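Pliltham Recovery Software: progress report to the Ó Conaill Fund, February

Print this page | E-mail this page

Thank you again for your patience over the winter. Most of our hours went into Mirulgate, the planner that decides how the arm comes down into an opened desktop computer, and we're happy to say it now plans in 900 milliseconds, down from 2000.
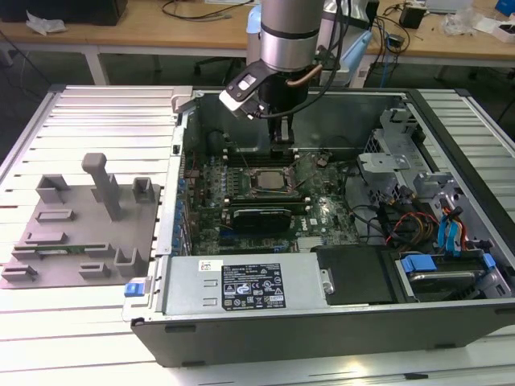

Does the faster planner need a new computer? It runs on the same one as before, so the hardware budget stays as you approved it.

Perception has been slower going, we admit. Shiny metal near the processor socket still upsets the edge finder, and we've rewritten the exposure step (twice!) to cope with it.

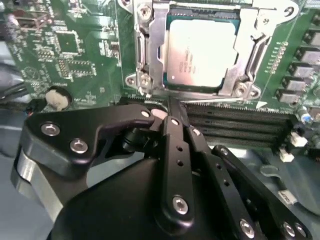 Our partners at Tratis wrote back that they would sooner have a planner that stops and asks than one that guesses, and would we please log every stop. We've added that.

Grasp control passed 43 of 60 trials on the bench, and we'd dearly like to do better by the next report.
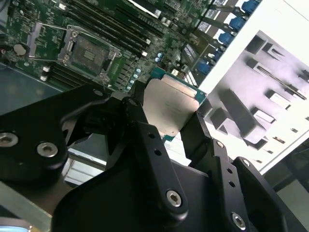
Processor held in the gripper, motherboard behind.

Print this page | E-mail this page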